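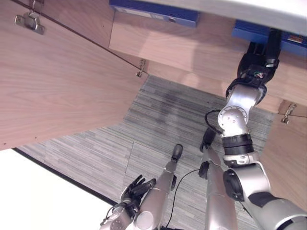

Office cabinet in light wood, with a blue binder.

About Hilness

Hilness is a small company from Nutum which works with cabinets, binders and paper. We put in order the filing cabinets of offices, schools and medical practices, and we repair the cabinets themselves when a door hangs badly or a shelf has bent. We also deliver new cabinets when the old ones cannot be saved.

Many people ask us if there is still enough paper in the world for such a company. There is. Contracts, drawings, personnel files, building permits, guarantee papers of the boiler – in most offices they are kept in a cabinet in the corridor, and the person who knew how the cabinet was arranged has often moved to another job.

How we started

The company began as the repair workshop of Van Rooij, a furniture dealer in Nutum where the founders of Hilness were employed. The workshop received office cabinets for new hinges and locks. The customers had to empty the cabinets before we could collect them, and when we brought them back the papers were standing in boxes along the wall. Some weeks later we came for another repair and the boxes were still standing there. One customer asked if we could put everything back for her. We did it in one afternoon, with labels, and she told the office on the floor above.

When Van Rooij closed its workshop we took over the workbench, the tools and a large stock of hinges, and we continued under our own name. The shop of Van Rooij still exists and sends us customers, for which we are grateful.

What we do

Sorting and labelling. We come to your office, empty one cabinet at a time and put the binders back in an order that we agreed with you before. By subject, by year or by customer number, all are possible. We read only the spine and the first sheet of a binder, except when you ask us to look further. We write the labels in large black letters, and you receive a list of what stands on which shelf. A printed copy of this list is fixed on the inside of the door.

Repair of doors and hinges. A cabinet door that is opened many times each day will begin to hang. Usually the screws have become loose in the wood and the hinge itself is still good. We fill the hole, drill again and set the door straight. If the hinge is worn we replace both hinges of the door, so that they have the same age and move in the same way. Old types are often still in our stock.

Shelves. A full binder is heavy, and a shelf with a long row of them needs support in the middle. We make shelves to size in our workshop and can colour them to match your cabinet. The match is good with light woods. With dark wood you will see a small difference, and we prefer to say this before the order.

Removal of old papers. What you do not have to keep any more goes in closed containers to a shredding company. You sign a list first. We never decide ourselves that a paper may be thrown away, also when it looks like an old lunch menu.

The Dinell cabinet

Since some years we make our own cabinet, which is called Dinell. It comes in two heights. The low one, number 3301, fits under a window and has two shelves. The high one, number 3353, has five shelves and can be ordered with a lock. Both have a light wood surface, metal hinges and doors that open wide, so that you can take out the last binder of the row without pulling the one beside it.

We wanted a cabinet that can be repaired. All the parts can be removed with an ordinary screwdriver, and each part can be ordered separately. The doors can be hung on the left or the right side. You may change this later by yourself, the holes are already there and are closed with a small cap.

The Dinell stands on adjustable feet. On carpet this is quite important: a cabinet sinks a little in the first weeks, and mostly more on one side than on the other, and then the doors do not close nicely any more. Please turn the feet a little after the first month. If you prefer that we do it, call us, it is included in the price.

A visit from us

Before we start we visit you once without tools. We look at the cabinets, we measure, and we talk with the people who use the papers daily. They mostly have a good reason for the strange place of a certain binder, and we want to hear it. After the visit you receive a written offer with a fixed price.

On the working day we need a free table, a socket and enough floor in front of the cabinet to open the doors completely. Plants, coats and umbrellas can be put aside by us, but we ask you to take private things from the shelves the day before. Your colleagues can continue their work. If someone needs a binder while we are busy, they can ask for it and we will find it.

We bring our own covers for the floor. We clean the shelves with a dry cloth and afterwards with a slightly damp one, and the binders go back when the wood has dried.

Some things we have learned

Colour helps only when there are few colours. One customer had nine colours of binders and a paper to explain them, and this paper was in one of the binders. We now advise three colours or less. Blue for running matters is the most used by our customers, but we have no opinion about which colour is better.

Leave one third of the top shelf free. It will be filled sooner than you think.

A binder that lies flat on top of the others is usually the one which is used most. We give it a proper place at the height of the hand.

Where we work

Our workshop is in Nutum, and we visit customers in the town and the villages near to it. For larger archives we also travel further. The largest work until now was a housing office with 4000 binders, which we moved from the cellar to the second floor and sorted by street. It took most of January.

The workshop can be visited by appointment. Both Dinell cabinets are standing there, and you can open and close the doors as often as you want. Samples of hinges, handles and label holders are in the drawers under the workbench. You find us in unit 201, on the side of the courtyard. The bell is not very loud, so please press it long.

Contact

For a first visit, please use the form on our contact page and tell us how many cabinets you have and on which floor they stand. Mention also if there is a lift. A photo of the cabinet with open doors is welcome. We answer on working days, normally before the end of the next day.

For parts of the Dinell, please write the number of the cabinet in your message. It is on a small label at the inside of the left side wall, near the bottom.

Page last changed: 2024-02-17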